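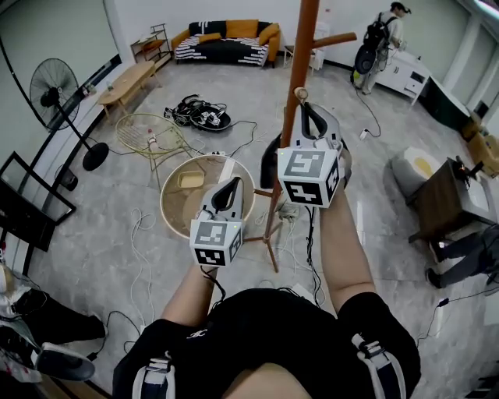 Fig. 2. The sitting room with the coat rack, the glass-topped tables and the sofa along the back wall.

Section 2: Getting the sitting room ready and standing the coat rack

Okay, on to the big room! I wrote this part for whoever is setting up the Clekura apartment when I'm away, so it's how I do it and you're welcome to find a better order. Allow yourself a morning the first time.

2.1 Clear the floor first

1. Unplug anything that isn't in use and coil the cables, white ones with white, black ones with black. I go loop over loop and put a soft tie on each coil (the ties are in the Stisell box in the hall closet).
2. Pick up whatever is lying in the middle of the floor before you move any furniture. The marble pattern is busy and a pale cable is easy to miss on it.
3. Dust mop the whole floor, then go over it with a barely damp cloth.

CAUTION: Don't drag furniture across a cable. I did that in January and spent a whole evening looking for a replacement lead.

2.2 The coat rack

The rack is the tall wooden one with the orange-brown pole and the splayed legs. It goes near the round side table but not so close that a wet sleeve drips on the glass.

1. Carry it upright, one hand high on the pole and one hand low. Please don't lift it by a peg, they're only meant for coats.
2. Set it down and let every leg find the floor. Give the pole a gentle push. If it rocks, turn the rack a little and try again, floors are never as flat as they look.
3. Check the pegs and knobs by hand. Snug is fine, and if one spins, tighten it with your fingers and stop there.
4. Hang the heaviest coat first, then put the next one on the opposite side.

NOTE: Meirion Prydderch likes to hang his camera bag, his umbrella and two jackets all on one side. It has gone over once already. Spread things out!

2.3 Glass-topped tables

There are two round ones, the one with the wooden rim and the gold wire-frame one. Take everything off before you move them (the little yellow dish goes back on the wooden-rimmed table afterward). Wipe the glass with a dry cloth, and if there are rings, use a drop of Bevan cleaner on the cloth and never straight onto the glass.

CAUTION: Move each table by its frame. Lifting by the glass is asking for trouble.

2.4 Sofa, fan and the rest

1. Plump the cushions. I like the black one in with the three orange-yellow ones, but Ieuan Vaughan puts it at the end and I've given up arguing.
2. Vacuum the black-and-white upholstery with the soft brush.
3. Stand the pedestal fan with its base flat on the floor, and run its cord along the wall.
4. Wipe down the long low coffee table and the white side table, and run a duster over the slim metal shelves.

If a peg goes missing, spares are on the Wasach order sheet, item 213. Write down what you used so I can reorder.

Section 3 covers the hall closet.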